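茶葉倉庫の点検チェックリスト(9月分・コメントつき)

担当:ヘツェマニ・ガリンド

今月もやってきました、倉庫と小分け室の点検です。先月のコメント欄が長すぎると言われたのですが、短くすると結局あとで電話がかかってくるので、今月も好きなだけ書きます(笑)。凡例はいつもどおり、○が問題なし、△が要観察、×が要対応。ハーブティーのオチョアと緑茶のフタは保管の条件が違うので、該当する項目では分けて書いています。

1.搬入口まわり

荷受け口のシャッター、開閉 ○
音は相変わらずキーキーいいますが、引っかかりはなし。油は先月さしたばかりなので様子見で。

搬入口の床、濡れ・段差 △
雨の日の朝、台車のタイヤが水を引いてきて入口のマットがびしょびしょでした。マットを替えるだけだとまた同じことになりそうなので、外側に雨よけを足せないか見積もりをお願いしています。それまでは雨の日だけマットを2枚重ねにしてください。めくれた端につまずきやすいので、端はテープで留めること!

防虫カーテン ○
下のほうが少し黄ばんできたけれど、切れや隙間はなし。

2.原料の保管棚

棚の固定、ぐらつき ○
全部の支柱を手で揺すってみました。奥の列の一番端だけボルトが少しゆるかったので、その場で締めて○にしています。

棚の最大荷重の表示 ×
緑茶の棚の「1段300キロまで」の札がはがれて落ちていました。荷物自体は制限内です。でも新しく入った人には札がないとわかりませんよね。ラミネートし直して、今度は両面テープをやめて結束バンドで留めます。

床置きの有無 △
パレットなしで直置きされたオチョアの袋が見つかりました。カモミールは軽いから、ついひょいっと置きたくなる気持ちはよーくわかるんですけど、床の湿気を吸うと香りが一気にぼやけます。袋は外装に傷みがなかったので棚に戻し、ロットの記録に書き添えておきました。

壁からの離隔 ○
掃除用のモップがちゃんと通る幅があります。今月はここ、きれいでした。

3.温度・湿度・におい

温湿度計の記録 ○
記入漏れなし。すばらしい! 昼の欄の字が読みづらい日があったので、そこだけもう少し大きく書いてもらえると助かります。

フタの保冷庫、扉のパッキン △
右下の角がちょっと硬くなっています。名刺を挟んで引っぱってみたら、ほかの場所より明らかに軽く抜けました。庫内の温度はまだ安定しているので×にはしませんが、部品は早めに頼んでおきたいです。

におい移り ○
ミントと白茶が隣同士になっていないか、毎月ここは鼻で確認しています。春に一度、白茶がうっすらミント味になって泣いたことがあるので、私はここだけはしつこいです。今月は棚を離したままになっていて安心しました。
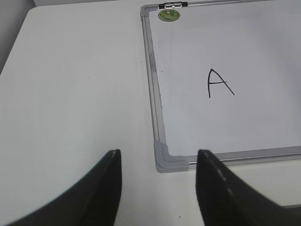 4.小分け・包装の作業

ブレンド機の非常停止ボタン ○
運転中に押して止まるところまで確認。再起動の手順書も機械の横にありました。

安全カバー ○
外した状態では動かないことも確認済み。ネジが一本、色違いのものに替わっていましたが、サイズは合っています。どなたか替えた人、記録に一行ください。

ヒートシーラーの耐熱カバー ×
縁が焦げて硬くなり、めくれてきています。手の甲が当たりそうな位置なので、交換するまで2号機は使用停止にしました。1号機だけだと午後の包装がつらいと思いますが、ここは我慢でお願いします。やけどは本当に痛いので!

集じん機のフィルター △
茶の粉って、見た目はふわふわでかわいいのに、溜まるとすぐ吸い込みが落ちるんですよね。今回は掃除で戻りました。次回の点検で同じくらい詰まっていたら、交換の間隔を縮める相談をします。

手袋、帽子、マスクの在庫 ○
手袋はSサイズばかり減っていくので、次の発注はSを多めに。

5.出荷前の製品

クルサイド向けの箱、積み方 △
一つの山に96箱というのが取り決めですが、端の列が少し外に張り出していました。ラップを巻けば動かないと思いがちですけど、フォークで持ち上げたときに揺れるのはだいたいこういう山です。積み直しは済んでいます。

ラベルとロット番号の照合 ○
抜き取りで全部一致。フルシスネスのティーバッグは新しいラベルの書体が細くて、老眼の身には少々つらいです。読めることは読めるので○。デザインの担当に一応伝えておきます。

アレルゲン表示 ○
ナッツ入りのフレーバーティーは別の棚、別のスコップ。スコップの柄の赤テープも残っていました。

6.避難と消火

避難通路 ×
裏口の前に空の段ボールが山積みでした。たたんで置いてあっても通路は通路なので、だめです。その場で片づけましたが、先月も同じ場所で×をつけているので、今月は繰り返しとして記録します。置き場所に困っているなら一緒に考えますから、遠慮なく声をかけてくださいね。

消火器の位置と圧力 ○
針は緑の範囲。保冷庫の横の一本は台車の陰に隠れがちなので、床に枠線を引き直しました。

非常灯 ○
テストボタンで全部点灯。

救急箱 △
やけど用のシートが残り少なめです。絆創膏はなぜか山ほどあります。

対応の担当と期限

荷重の札の作り直しは私がやります。今週中。
ヒートシーラーのカバー交換はエバリスト・エスピノサさんに手配をお願いしました。部品が届いたら、試運転には私も立ち会います。朝8時より前なら作業の邪魔にならないと思うので、その時間で調整中です。
裏口の段ボールは、回収の回数を増やせるか業者さんに確認中。返事が来るまでは搬入口の左側に寄せてください。
保冷庫のパッキンは型番を控えてあります。発注書はエバリストさんの机の上です。

次回の点検も同じ順番で回ります。△のところは、普段の作業中に気づいたことがあれば余白にどんどん書き込んでください。鉛筆でも大丈夫です。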